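Cómo doblar calcetines para un organizador de casillas (sin que se te salgan)

Por Anayeli Magaña

Voy rápido que tengo la lavadora pitando. Me lo habéis pedido tres o cuatro en los comentarios desde que enseñé el cajón, así que aquí va, paso a paso.

Qué necesitas

Un organizador de casillas, de los de plástico blanco. El mío tiene quince, tres filas de cinco. Vale cualquiera con paredes un poco altas.
Una mesa. Despejada, lisa. En la cama no, se hunde y salen torcidos.
Una bandeja plana al lado, para lo que no tiene pareja. Opcional pero yo ya no sé hacerlo sin ella.
Los calcetines, secos del todo. Si el puño está todavía un poco húmedo, espera.

Antes de doblar nada

Vacía el organizador entero. Todo fuera. Pásale un trapo, que en las esquinas de las casillas se junta una pelusa que no veas.
Mide el cajón por dentro. Lo digo porque compré el primero a ojo y no cerraba. Se lo quedó Rocío Paucar para los hilos, tan contenta.
Empareja primero, dobla después. Si vas haciendo las dos cosas a la vez tardas el doble y acabas con uno azul marino dentro de uno negro.

El doblado

1. Pon un calcetín plano, tumbado a lo largo, puño a un lado y punta al otro. Si eres diestra, puño a la izquierda.

2. Alísalo con la mano del talón hacia la punta. Sin estirar. Solo quitar arrugas gordas, las pequeñas dan igual.

3. El talón. Este es el paso que se salta todo el mundo. Si queda un pliegue doble a un lado, ábrelo y aplástalo, o el paquetito sale con joroba.

4. Su pareja encima, igual, talón con talón.

5. Dobla la punta hacia el puño, un tercio. Otro tercio. Queda un rectángulo.

6. Mete el extremo dentro del puño del de abajo, solo un poco. Nada de darle la vuelta al puño entero y hacer la bola, que eso es lo que da de sí la goma.

7. De canto a la casilla, con el doblez arriba. Así ves el color sin sacar nada.

Para los tobilleros, 2 dobleces y listo, el tercero sobra. Los de montaña van enrollados, es otra historia, y a veces me ocupan dos casillas cada par.

Los acanalados

Los blancos de canalé tienen truco. El puño se frunce solo y hace ondas, y si lo doblas así se queda levantado. Pellizca el puño por los dos lados, tira un pelín hacia fuera y suelta. Luego lo alisas siguiendo las rayas, nunca a través. La parte del pie suele ser más tupida y aguanta mejor el doblez, por eso empiezo siempre por la punta.

El orden de las casillas

Fila de atrás, los de deporte. En medio los de diario. Delante los que uso menos, que parece al revés pero mi cajón solo abre hasta la mitad (la guía está torcida, Macario Cuevas me prometió arreglarla en abril y sigo esperando). Tú ponlos como te dé la gana.

Y deja una casilla libre. Siempre. Para el par que aparece luego en el fondo de la funda nordica.
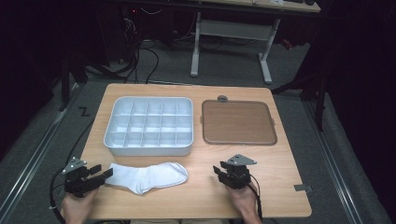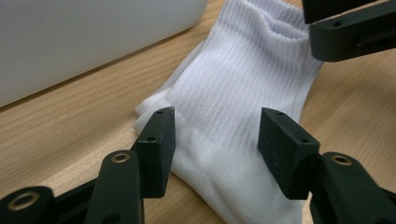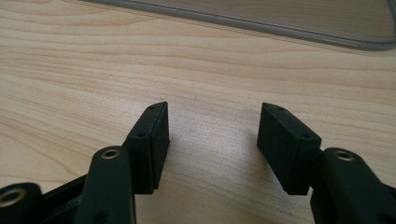 Los desparejados

A la bandeja, y ahí se quedan hasta la siguiente colada. Si después de dos lavadoras no ha salido el hermano, trapo para el polvo. Bindu Naidu me escribió que ella los guarda un año entero, yo no tengo sitio ni paciencia.

Si son todos blancos y casi iguales, mira el largo del puño y el ancho de la raya. Comprando varios pares del mismo modelo te ahorras esto, ya lo sé, lo digo cada vez y luego no lo hago.

Dudas que me habéis dejado

¿Y las medias? Enrolladas, en una casilla aparte, que se enganchan con todo.

¿Se puede poner el organizador en una balda? Sí, pero entonces acuéstalos en vez de ponerlos de canto, desde arriba no vas a ver nada.

¿Cada cuánto lo rehaces? Entero, en cada cambio de temporada. Lo demás es ir metiendo cada par en su hueco cuando sale de la colada, cinco minutos con la radio puesta.

Los de lana los dejo para otro día, que se doblan distinto y esta entrada ya va larga. Si alguien tiene un sistema para los de niño pequeño que me lo ponga abajo porfavor, los de mi sobrino se me pierden hasta dentro de la casilla.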